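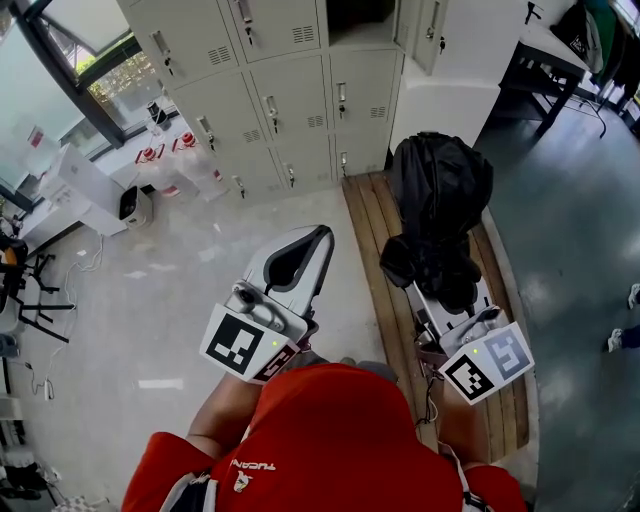 Photograph: Trudy Gilchrist

The quiet trade in team shirts

Most working people in this country now own at least one item of clothing they did not choose. It came in a plastic bag on the first morning, in a size somebody guessed from the application form, and it has a word on it. At Ormsby, a removals and storage firm, new starters get four shirts and a fleece. At Skallden, which fits out shops, they get two and are told to wash them.

Work shirts used to mean overalls, and overalls meant dirt. The printed T-shirt came in later and cost far less. A bright red one with a name at the back of the neck can be had for little more than the price of a sandwich if the order is large enough, and the orders are large. Flerell, a printing shop with 10 staff, does little else between January and April, when firms spend what is left of the year's budget.

The shop stands behind a tyre depot. Inside are two long dryers and a wall of screens, each with a customer's name written along the edge in marker pen. The manager keeps the artwork for 167 clients and says that red is the most difficult colour to print on. White ink laid over it can turn pink in the dryer as the dye rises through. The answer is a grey layer underneath, or a cooler dryer and more time.

Position matters too. For years the standard was a badge-sized logo on the left breast and a large one across the shoulders. Many customers now ask for small lettering just below the collar. It stays readable when the wearer has an apron or a harness on, and it costs less.

What people feel about wearing them is harder to pin down. Staff at Meritz, a chain of garden centres, were asked last year whether they wanted to keep the green polo shirt. Of those who replied, 55 per cent said yes. Several wrote that it saved them deciding what to put on in the dark. One asked for pockets. Another said she took hers off in the car every evening before going into the supermarket, as customers would otherwise stop her to ask about compost.

Old shirts are a problem of their own. Charity shops will not usually take clothing with a company name on it, and some firms want it back in any case. Ormsby asks leavers to return theirs, though few do. They turn up later under sinks, on allotments and - in one case the depot still talks about - on a scarecrow beside the main road.

Flerell will cut returned shirts into cleaning rags and sell them by the sack. The red ones go last, as buyers worry about the dye.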